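Back to the cell this week, after a whole month of me promising to write up how I set the thing up and then getting distracted by the garden. Sorry! A few of you wrote in after the Clarkasbridge post asking how I keep the simulated arm in step with the one on the bench, so let's do that.

My sim copy lives in a folder called Dremska (named after a soup I like, don't ask) and it gets a checkup every time I change anything on the real machine. I moved the base in February, by 127 millimeters, and forgot to tell the model. The poor virtual arm spent two evenings reaching very confidently for things that weren't there.

So now there's a routine. I load the room, set the joints to my parked pose, and look at the table from the camera spot before I run a single move. If the table corner or the wall has shifted against my last saved view, I stop and go hunting for the number I fat-fingered. Then I put one thin object on the wood, well clear of everything, and leave the arm alone while I check the lighting.

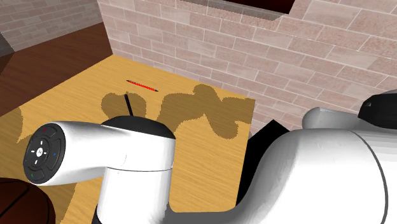

The red stick on the far part of the table, with the arm in front and those stair-steppy shadows.

About the shadows — yes, they're ugly. I could turn the shadow map up and smooth out those edges, but my old desktop starts wheezing and I'd rather have the speed. What I look for is whether they fall where I expect them to. Last time I had a joint offset wrong, a lopsided shadow was what gave it away, long before I'd have spotted it on the arm itself.

After that comes the boring bit, which is joint limits. I keep them in a plain text file, one line per joint, and I read it out loud like a crazy person. Line 379 of the main config is where I once typed a minus sign I didn't mean, and I still check it first.

Next up is the Flovmont cable guide, which has been sitting in its box on my shelf for ages. I want it in the model before I bolt it to the real arm, and I haven't decided which side it goes on yet.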